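Session 3: reading guest reviews without losing your temper

Right, so last time we looked at booking platforms, and I promised we'd get on to reviews. I ran a small guesthouse in Stinidberg before I started teaching, and I still remember some of mine word for word!

Our main set comes from the Skerus, a seaside hotel with 2,998 reviews when Perrine Tessier pulled them together for us. Please don't read them all. I've picked 10 for the worksheet and we'll go through them in pairs.

What I want you to notice first is how guests mix things up. Someone will praise the pool, grumble about the walk to the shops and forgive a noisy fridge, all in one breath — and then give it a score that matches none of it. So split each review into property, staff and location. Location is the one you can't fix, but you can describe it better on your own page (a lot of "too far from town" complaints start with a map that's far too kind).

Then replies. Keep them short, use the guest's own words for the problem, and say what you've done about it. Timothée Pichon's reply about the cold showers is a lovely one, it's on the back of the worksheet. 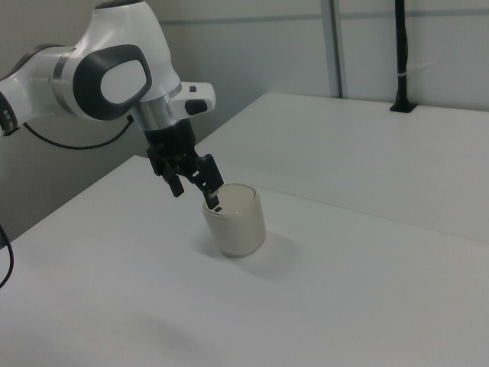
Should you reply to the good reviews too?
I would, though a line or two is plenty, and mention something they wrote so it doesn't sound pasted in.

For next time: write 400 words on how you'd answer the Poulain family's review, the one with the missing cot. Hand it to me or to Annick Gilbert before the December break.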